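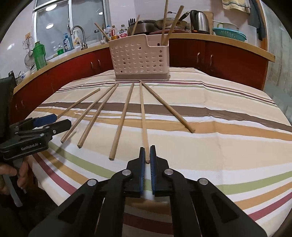 November

By Sarita Bhardwaj

The gauge at Gestport read 1050 millimeters at four in the morning. Hatice Keskin entered the figure in the log and compared it with the tide table, which gave 600.

She telephoned the upper station at Plarnholm. Cosmin Iordache answered on the second ring.

"Your discharge?" she asked.

"Normal. Sluice closed, no rain."

She cleaned the float, reset the counter and took a second reading. It was 1050 again. Procedure required an inspection of the stilling well, so she put on the harness and went down the ladder with a lamp.
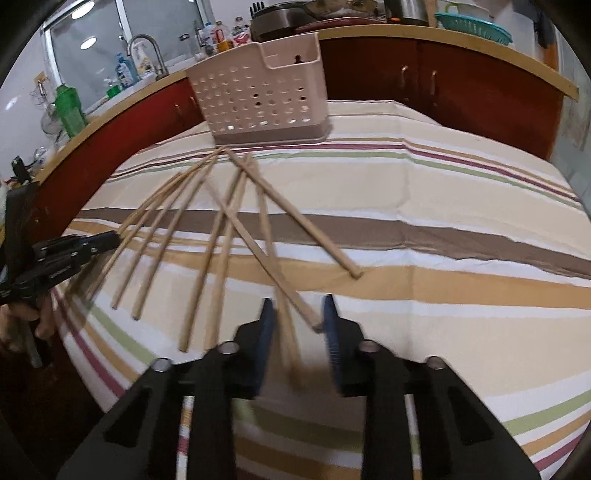

The inlet pipe was clear. The water in the well stood at the 600 mark, level and still. She climbed back up and checked the dial. The needle had not moved.

She wrote both values in the log, with the times — the form had one box, so she used the margin. On the previous page, in the same margin, were two figures in her own handwriting. She had been on leave that night.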